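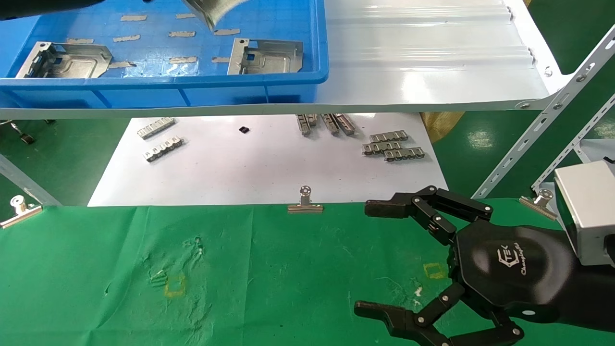 Filed under: Owner Guides > Home Security > Handgun Safes

Section 3. Setting Up Your Handora Bedside Safe

Read this section all the way through before you put a firearm in the safe. You will need the two override keys, four AA alkaline batteries and a small Phillips screwdriver.

CAUTION: Keep the safe empty until you have finished step 12. Unload every firearm, and check the chamber, before you bring it into the room where you are working.

3.1 Opening the safe for the first time

1. Slide the keyhole cover on the front panel to the left.
2. Insert an override key and turn it clockwise until it stops.
3. Pull the door open by its lower edge. Remove the foam liner and the paper sleeve.
4. Unscrew the battery cover on the inside of the door and fit the batteries. The keypad beeps once and the light turns green.

Note: Do not use rechargeable batteries. The low-battery warning will not work correctly with them. A fresh set is good for 200 openings.

3.2 Setting your code

The safe ships without a user code. Until you set one, it opens only with a key.

5. With the door open, hold the SET button beside the battery cover until you hear two beeps.
6. Enter a code of four to eight digits on the keypad. You have 27 seconds.
7. Press ENTER, then type the same code again and press ENTER. A long beep means the code is saved. Three short beeps mean the two entries did not match; go back to step 5.
8. Leave the door open and try the code three times. The bolts should pull in each time.

Do not use a birthday, a house number or the code to your burglar alarm. Do not write the code on the safe or on this manual. 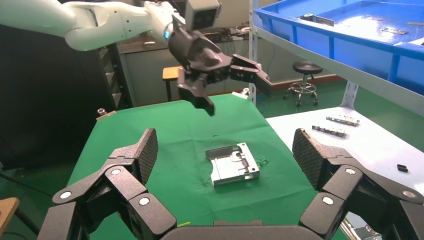 3.3 Adding a second user

A second adult in the home can have a separate code. Hold SET until you hear three beeps, then follow steps 6 through 8. To erase the second code later, hold SET and CLEAR together until the light turns red. The first code stays in memory.

3.4 Lockout and entry log

After five wrong codes in a row the keypad locks for 4 minutes. The override key still works during a lockout. The log holds the last 36 entries, including wrong codes, and can be read with the Kondier app (see Section 5).

3.5 Final check

9. Close the door and push until the bolts click.
10. Pull firmly on the door. If it moves, reopen it and look for anything caught in the door seal.
11. Open the safe once with your code and once with each key.
12. Put both keys somewhere outside the bedroom that children and visitors cannot get to. Never store a key inside the safe.

WARNING: A locked safe does not make a loaded firearm harmless. Follow the storage laws where you live, and store ammunition separately if they require it.

If the safe is ever stolen or forced open, call the police first and give them the serial number printed on the inside of the door. Then call us to have replacement keys blocked for that number. Do not handle the safe before officers have seen it.

Continue to Section 4, Anchoring the Safe.

Handora Owner Support | Contact | © Handora. All rights reserved. | Back to top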